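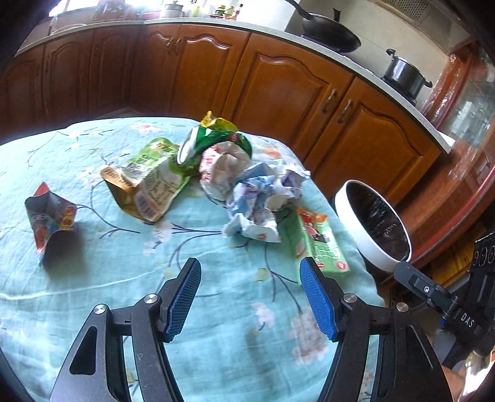 Household Operations, Unit 4: Clearing the Table and Sorting Packaging
Instructor: Roya Bakhtiari
Handout for the first kitchen session in January

Read this before the session. Bring it with you, along with the blank tally sheet from Unit 3.

1. What we mean by table waste

Table waste is what stays behind after people have eaten and the dishes are gone: snack bags, wrappers, drink cartons, carrier bags, paper. It weighs very little and takes up a lot of room. A crumpled chip bag can fill a small bin by itself if it goes in as it is.

2. Set up a small container first

Put the container on the table before you pick anything up. A bowl with a plastic bag in it works well. Fold the top of the bag over the rim so it does not slide down. Place it near the side where you are standing. If you work with the left hand, put it on the left.

A floor bin is fine for the final load, but walking to it with each wrapper is slow. In the Udo reading, compare the two table layouts and note the number of trips in each.

3. Order of work

Start with anything that may still hold liquid. Pick up cartons upright, check them, and empty them in the sink. Then flatten them.
Next, take the large bags. Shake crumbs into the container, press the air out, and fold twice.
Wrappers and loose paper go last. Look inside any wad of paper before you throw it out. Spoons and bottle caps get lost this way.
Fold the tablecloth inward toward the middle and shake it outside. Do not brush crumbs onto the floor.

4. Materials

Foil-lined snack bags: general trash in most towns. The foil layer is bonded to plastic and the two are hard to separate.
Drink cartons: layered paperboard. Some towns take them with recycling, some do not. Check your local list.
Plastic carrier bags: reuse if clean. Keep them out of curbside recycling, where they catch in the sorting equipment.
Paper: recycle if clean and dry. Greasy paper goes in the trash. Coated gift-type wrap usually does too.

Scrunch test: squeeze the sheet in your hand and let go. Plain paper stays crumpled. Plastic film tends to spring back. The test is less reliable on wrappers that have already been crushed.

5. Exercise

Work in pairs. Weigh your pile before sorting and again by material. Report in grams. A pile usually comes to between 50 and 100 grams, so use the small scale.
Parsa and Umer worksheets: complete the first page of each. The Clomudetti chart is optional.

Hand in the tally sheet in Room 206 before you leave.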